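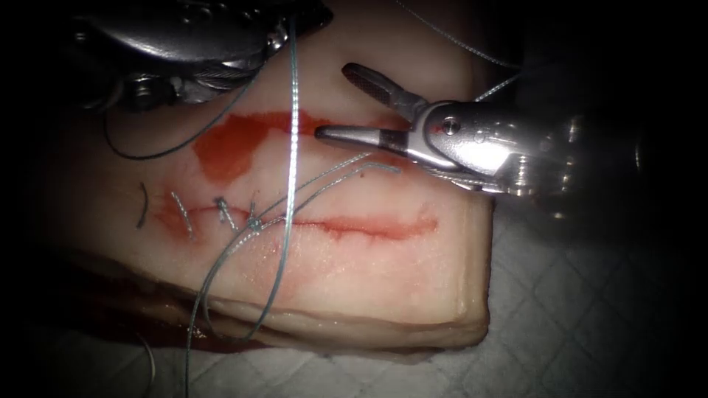 4. Slack, tail and loop: how stitchers talk about the thread they are not using

Anyone who has spent an evening in a sewing class will know how much of the talk has very little to do with the stitch itself. When we set out to record the teaching at Dindcombe, we expected to come home with hours of conversation about needles, tension and the size of the bite, and we did get a fair amount of that. What surprised us was how often teachers and learners stopped to talk about the rest of the thread, the long idle part that trails off the work and catches on a thimble, a chair arm or the sleeve of the person in the next seat. This section looks at the words people used for it, and at the moments when they felt they needed a word at all.

The recordings come from two places. The larger set was made in the hand-sewing classes at Dindcombe, which ran from October until the spring and drew mostly adults who had come to mend, quilt or make clothes. The smaller set was made in the saddlery workshop at Lockyer, where the thread is waxed linen and every seam is worked with two needles at once. Between them the two sites gave us 36 recorded sessions with 19 regular speakers. From the transcripts we pulled every stretch of talk in which a speaker referred to thread in any form, which came to 3,045 mentions. Of these, 900 referred to the part of the thread that was not, at that moment, passing through the material. It is this second group that concerns us here, and we will call it idle thread for convenience, although none of our speakers did.

The first thing to say is that there was no agreed word for it, even in a single room. At Dindcombe, "tail" was the favorite, but it was used both for the short end left behind the knot and for the long working length still on the needle, and learners mixed up the two quite regularly. One quilter was told to "keep hold of your tail" and dutifully pinched the wrong end for the better part of a row. The teacher noticed, laughed, and then said "your long tail, love," and from that evening on the class had a long tail and a short tail. We were delighted to have caught this on tape, as it is rare to be able to point to the very minute at which a group of people fixes a distinction that it goes on to use for months.

At Lockyer the picture was a little different. Saddlers spoke of "the left" and "the right," meaning the two halves of the thread, and they hardly ever named the idle part separately. When they did, it was nearly always in complaint. "It's looping on you" and "mind your loop" were the commonest forms, and they were said quickly and without looking up. We suspect that the short, stiff, waxed lengths used there simply misbehave less than soft cotton does, and that a speaker has less call to name a thing that stays where it is put. A longer study with several kinds of thread on the same bench would be needed to say so with any confidence.

It helps to remember how much room the idle thread can take up compared with the stitch it belongs to. The same thing is easy to see in surgical stitching, where the thread may loop well out to one side and come back over the tissue in a wide arc (Figure 1). Sewing at the kitchen table is no different in this respect. A learner's eyes are on the needle, and the teacher's eyes, which have long since stopped worrying about the needle, are on everything else. We found that teachers brought up idle thread far more readily than learners did, and that they tended to do so just before pulling through, when a loop that has gone unnoticed is about to become a knot.

Figure 1. Gray suture thread lying in a wide arc over a block of pale, fatty tissue.

The verbs deserve a paragraph to themselves. Where the nouns were few and somewhat muddled, the verbs were plentiful and very exact. Thread "wanders," "creeps," "jumps," "sulks," "ties itself" and, in one household expression brought along by a learner and cheerfully adopted by everyone else, "goes visiting." Nearly all of these make the thread the one doing the acting. The stitch, on the other hand, is always something the stitcher does: you make it, drop it, pull it or pick it out. Speakers were perfectly willing to take the blame for a crooked stitch and just as willing to put a tangle down to the bad character of the cotton. Huia Doolan, who transcribed the Dindcombe sessions, was the first to notice this split, and marked it in the margins long before we had thought to code for it.

We did wonder whether the brand of thread might account for some of the scolding. Two were in regular use at Dindcombe, Memer and Groltivia, and loyalties ran high in both directions. The transcripts gave us no reason to think that either was talked about more harshly than the other. People defended the one they had bought and were rude about the one in their neighbor's basket, and when spools were swapped the rudeness was swapped with them.

A word on gesture, since it will matter in Section 5. Our recordings are of sound only, and a good deal of the teaching must have been done with the hands. Many mentions are no more than "this bit" or "that, there, bring that over," and we had to leave the exact referent open wherever the surrounding talk did not settle it. We kept these cases in the idle group only when a later turn made the meaning plain. It is quite possible that "this bit" is the real name for idle thread in both rooms, and that "tail" and "loop" are brought out only when the teacher's hands are full.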